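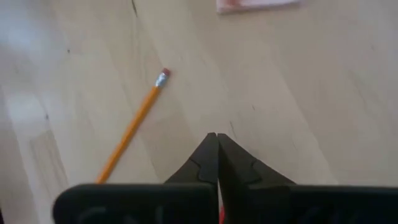

Edidora Community Help > Home and Desk > Tidying and storage

What actually belongs in a desk organiser, and how do I stop pencil marks on a wooden table?

Asked by Roxana Mocanu
Viewed 946 times

Hello everyone, I've been reading this board for ages and have finally got something to ask, so please bear with me if I go on a bit.

We have a big light wooden table which gets used for all sorts by all sorts of people, and I'm the one who has taken it upon herself to keep it in order. I bought one of those black mesh desk organisers with several compartments, thinking that would be the end of it, and I was very pleased with myself for a day or two. But the pencils still end up lying on the wood, and the ones that do go in lean right over and poke out at an angle. Then there are the scissors. I never know whether they should go in blades down or be kept somewhere else altogether.
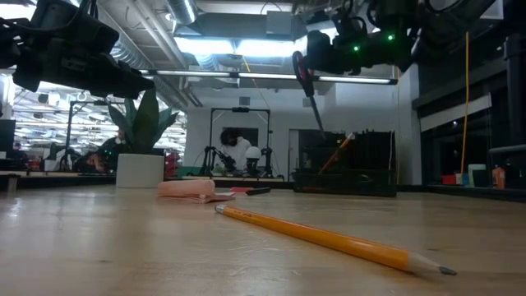

One pencil in the organiser at the back, one still out on the table.

The other thing is marks. The wood is pale and it shows everything, and I keep finding little grey smudges where somebody has dragged a pencil or leant on a sheet of paper. I've been going over them with a damp cloth and I have a feeling I'm spreading them about. Is there something better, before I spend money on a special cleaner?

Thank you in advance, you're always such a kind lot on here.

Heidrun Koller
149 found this helpful

Hello Roxana, and welcome! What a nice sort of problem to have, a table that gets properly used.

I'd do the marks first. Put the damp cloth down for now and get an ordinary soft eraser, a clean white one if you can find it, and rub very lightly along the grain. Pencil is only sitting on top of the wood most of the time, and water pushes it down into the pores, so you may well be right about the spreading. Brush the crumbs away with a dry cloth (don't blow on them, you'll only be chasing them for the rest of the afternoon) and see what's left. The pink rubber on the end of a pencil will do in a pinch, but try it at a corner before you go near the middle, as an old hard one can leave a pinkish streak of its own.

If there's still a grey shadow, use a barely damp cloth with one drop of washing-up liquid, wipe with the grain, and dry it straight away. If your table is oiled it'll want a thin coat of oil now and again, and after that you'll find marks come off far more easily. I do ours in April when the windows can be open.

As for the organiser, the leaning is simply because there's too much room! One or two pencils in a wide compartment will always flop over. Either give them the narrowest section or put a short tumbler inside the wide one. I stand mine point up so I can see which need sharpening, though my sister does the opposite and we've never settled it.

Scissors go blades down, handles up, always, and in the back compartment so you aren't reaching across them for a pencil.

Radu Lazăr

just get a drawer

Roxana Mocanu (replying to Heidrun Koller)

Oh, this is wonderful, thank you so much for taking the time. I tried the eraser on Friday on one of the worst smudges and it came away beautifully, I could have kicked myself for all that wiping. I haven't got as far as the tumbler yet but I've a jam jar soaking in the sink that I think will be just the right height.

Can I ask one more thing while I've got you?

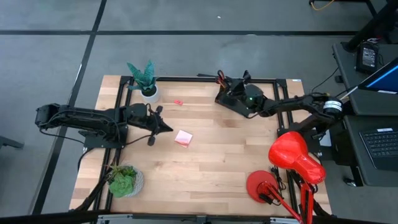 It's about the bits too small to stand up in a compartment. Sticky notes, erasers, clips, that sort of thing. If I drop them into the organiser they sink to the bottom and are never seen again, and if I leave them out they wander all over the wood. I'd also like to keep the plants on the table, as they cheer the place up no end, but I do worry about rings from the pots. And the red lamp isn't going anywhere, I'm far too fond of it!

Paraschiva Mihăilă
Helpful contributor, 712 posts

Butting in on Heidrun's thread, I hope she'll forgive me! For the small bits you want something shallow. A saucer is perfectly good, or the lid off a biscuit tin, and put it next to the organiser so people do both in one go when they're clearing up. Keep the sticky notes out of it though. They pick up fluff and crumbs along the gummed edge and then they won't stick to anything, so lay the pad flat on its own, sticky side down.

For the plants, cork mats, and lift the pots every week or so to feel underneath. A glazed saucer will catch the water but you can still get a bit of damp trapped below it, and that's where rings come from. If you can carry them to the sink for watering and let them drain there, better still. Snake plants hardly want anything anyway, so it's not a great chore.

Do let us know how the jam jar gets on.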